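# Picking Up Soft Stuff: A Beginner's Guide to Clothing Grasps with a Hand-Held Gripper

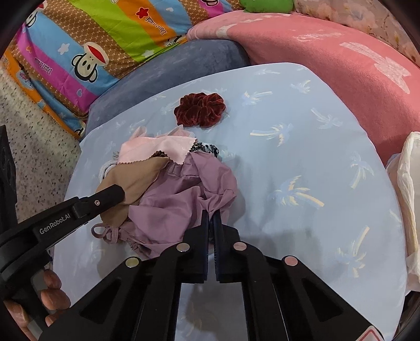 *Getting a pinch on the lilac garment, with the rest of the pile still to go.*

I've been working with the Kuketero practice kit for a while now, and the laundry exercise is still the one I come back to the most. Blocks and cups are fine for a first afternoon, but cloth is where a two-finger gripper gets really interesting! It folds, it slides, it hides its own edges, and you end up learning a lot about your own hands.

This page covers the pick-and-place part only. Folding gets its own tutorial in the Trama section.

## What you need

- The hand-held gripper, charged and paired
- A soft surface with a sheet on it (a bed or a big cushion works great)
- 4 pieces of clothing or cloth, mixed sizes
- One or two small things, like a scrunchie
- A basket or box for the finished items

Please don't iron anything or lay it out nicely. Dump it in a pile and leave it. A patterned sheet is fine too, and I like practicing on one.

## Step 1: Check the fingers

Open and close the gripper a few times with nothing in it. The pads should meet flat along their whole length. If you see a gap at the tips, go back to the setup page and redo the finger alignment, or thin fabric will slip right out on you.

Wipe the pads with a dry cloth. Lint builds up faster than you'd think.

## Step 2: Pick your fold

Look over the pile before you reach in. You want a raised wrinkle, somewhere the cloth already stands up a little by itself. Waistbands and bunched hems are wonderful for this, and a big soft garment will usually give you several good choices.

Flat cloth is harder. If there's no wrinkle, set the open fingers lightly on top and close them slowly, so they push up a small ridge between them. (This took me a whole evening to get right, and I was very pleased with myself.)

## Step 3: Pinch and hold

1. Bring the open fingers down on both sides of the fold.
2. Let the tips just touch the layer underneath.
3. Close until you feel the grip firm up.
4. Wait for a slow count of 3 before you lift.

The wait matters more than anything else here. When I skipped it, my recordings were full of half-grabs that the Urio viewer couldn't sort out.

## Step 4: Lift and place

Go straight up first, then sideways. Dragging sideways pulls the neighbors along, especially anything with straps or loops. If a second piece comes up too, lower everything and start over from Step 2. Keep the recording running, though! Those retries are useful.

Save the small items for last. A scrunchie is springy and a bit of a treat after all that loose fabric: squeeze across one side of the ring and up it goes.

## How long does it take?

A full pile took me roughly 90 seconds once I'd warmed up. My first try was a lot longer, and I dropped nearly everything at least once.

## What I think of the kit so far

I love the lesson order, and the cloth exercises are the best part by far. The Skirneck carrying case is a tight fit with the charger inside, and I'd like a left-handed version of the printed guide. The trigger also feels stiff for the first few sessions, so take breaks.

Next up: socks, in pairs.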